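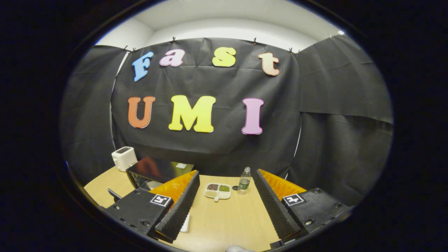 Faut-il vider et nettoyer le poste de travail entre deux séries de démonstrations à la pince manuelle ?
Cela dépend de ce qu'on y manipule : dès qu'il y a des aliments, même secs, le nouveau guide de bonnes pratiques demande un nettoyage complet à chaque changement de série, et un simple rangement dans les autres cas.

La question revenait si souvent dans les ateliers que l'association Kavia a fini par lui consacrer tout un chapitre de son guide, mis en ligne en mai et déjà adopté par quatre équipes. Le document s'adresse à celles et ceux qui enregistrent des gestes du quotidien pour l'apprentissage des robots, et il se lit (on ne s'en plaindra pas) comme le carnet d'une personne qui a longtemps travaillé debout devant une table.

On y parle d'abord du plan de travail. Une assiette à compartiments garnie de haricots, une bouteille d'eau en plastique transparent avec son bouchon vert, un petit grille-pain blanc dans un coin : ce sont des objets tout simples, et pourtant chacun mérite sa ligne dans la fiche de séance. Le guide demande d'y noter l'état de départ, le contenu des récipients et le nom de la personne qui tient la pince. Les appareils électriques restent débranchés, sauf si la tâche exige qu'ils fonctionnent, et l'eau se tient alors à l'autre bout de la table.

Vient ensuite le fond. Kavia recommande un tissu sombre et mat, bien fixé en haut, et tolère volontiers les plis. Les lettres décoratives et les logos sont admis à condition de figurer dans la fiche, et l'équipe évite de les déplacer au milieu d'une série. « On nous a demandé d'interdire toute décoration, et franchement cela m'aurait fait de la peine, raconte Nathalie Cuypers, qui a coordonné la rédaction. Les gens passent leurs journées là, autant que l'endroit leur plaise un peu ! »

Les marqueurs carrés noir et blanc collés sur les pinces ont droit à un contrôle au début de chaque séance : propres, à plat, sans reflet ni coin relevé. Les mousses des doigts sont inspectées au même moment, puis de nouveau après 300 démonstrations. C'est Itsuki Mizuno, du laboratoire Niltura, qui a proposé ce rythme après avoir relu une collection de 4 000 enregistrements, travail de patience qui l'a occupé une bonne partie de l'hiver et dont il parle encore avec tendresse.

Reste la fatigue, sujet que Marijke Martens tenait beaucoup à voir traité. Le texte prévoit une pause de 11 minutes entre les séries, un changement de main lorsque la tâche le permet et la possibilité d'arrêter une prise sans avoir à se justifier. L'atelier Junusik, où elle travaille, applique déjà ces règles et prête volontiers sa fiche à qui la demande.

Le guide est gratuit. Une traduction néerlandaise est en relecture chez Els Hendriks, et les remarques sur la version française peuvent être envoyées à Kavia jusqu'à la prochaine révision.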